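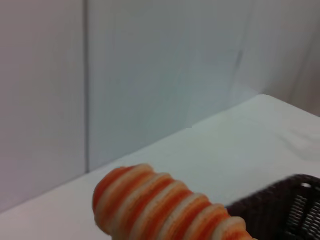 Display Pastry and Baskets: Frequently Asked Questions

Tendero supplies imitation bread, rolls and pastries for shop counters, show kitchens, stage sets and play corners, along with woven baskets to put them in. These are the questions we get most often. Last updated 9 September 2019.

GENERAL

Is any of it real food?
No. Everything in the pastry range is imitation. Nothing in it is edible, baked or coated with sugar, and it should not be put on a plate with real food. If you set up a mixed counter, keep the imitation pieces in their own basket and label the basket.

What is the orange and cream striped one?
It is listed as the Striped Horn. It has ridged bands that get wider toward the base, with cream on the ridges and orange-red in the grooves. Some customers order it as a cream horn and others as a spiral roll. Both names will find it in the search box.

Is the Striped Horn glossy?
No, it has a matte surface. If you want a glazed look, choose something from the Leblanc group, where the pieces have a shiny finish. Please don't varnish the horn yourself. Varnish collects in the grooves and the color goes dark.

Will the colors match the photo?
Close, but not exactly. The pieces are colored by hand and the orange varies from one batch to the next. The tip is usually the deepest part. If you need several that match, order them together and write "same batch" in the notes box at checkout.

BASKETS

Does the basket come with the pastry?
Only if you order a counter set. Single pieces are sold without a basket.

Which basket should I use with striped or brightly colored pieces?
A dark brown weave works well on a white table or counter. Pale baskets are better with dark crusts, such as the rye loaves. With a pale basket the cream bands on the horn tend to get lost.

How many pieces fit in one basket?
It depends on the shape. The Polstead basket takes seven dinner rolls in one layer, or three of the larger pastries lying on their sides. The Demstead is deeper and needs a folded cloth or some packing paper in the bottom, otherwise the pieces sink below the rim and can't be seen from the front of the counter.

Can I stand pieces next to the basket instead of in it?
Yes. One piece lying on the table beside the basket makes a small display look fuller. Turn the narrow end away from the basket so the wide end sits against the weave. On a sloping surface use a dab of removable putty, as anything cone-shaped will roll.

A strand has come loose on my basket. Can it be fixed?
Usually. Dampen the strand, wait a few minutes, and tuck the end back under the next one with a blunt knife. Don't pull it tight or the rim will go out of shape. If a strand has snapped, put a spot of wood glue on the end and hold it with a clothespin overnight. We don't repair baskets here but we do sell replacements for the older sizes.

CLEANING AND STORAGE

How do I clean the pastries?
Use a soft dry paintbrush for dust, working along the grooves. For marks, use a cloth that has been wrung out in cool water with a drop of dish soap, then dry the piece right away. Do not soak it. Do not use the dishwasher, window cleaner or bleach wipes.

How do I clean the baskets?
Turn the basket upside down and tap it, then go over it with the brush attachment on a vacuum cleaner. A slightly damp cloth is fine for the rim. Let it dry away from radiators.

Can they stay in a window?
We don't recommend it for the orange and red pieces. Strong sun fades them over a season, and August is the worst month for it. If a window is the only place you have, swap the pieces around every week or two so they fade evenly.

How should I store them between displays?
Wrap each piece in plain white tissue and lay it in a box. Printed paper can leave ink on the lighter parts. Don't stack heavy loaves on top of the pastries. Baskets can be nested, but put a sheet of paper between them — dark ones sometimes leave color on light ones.

CHILDREN

Can I use them in a play kitchen?
The pieces in the play group, yes. The counter display group is not meant for handling by children. Each product page says which group a piece belongs to, so please check before you order.

ORDERS AND RETURNS

How long does delivery take?
Most orders leave us within three working days. Orders of more than 20 pieces take roughly a week longer and are packed in a separate carton from the baskets.

Something arrived dented. What should I do?
Keep the carton and the tissue and write to us within seven days, with a photo of the damage. We'll replace the piece or refund it, whichever you prefer. Small dents on the underside of loaves are from the mold and are normal.

Can I order a single replacement for a set?
Yes. Find the number on the packing slip and quote it in your message. The Striped Horn is number 422.

Who do I contact about a custom shape or color?
Josiane Pichon handles custom work. Use the contact form and choose "Custom pieces" from the menu. Include the length you need and the color of the counter it will sit on.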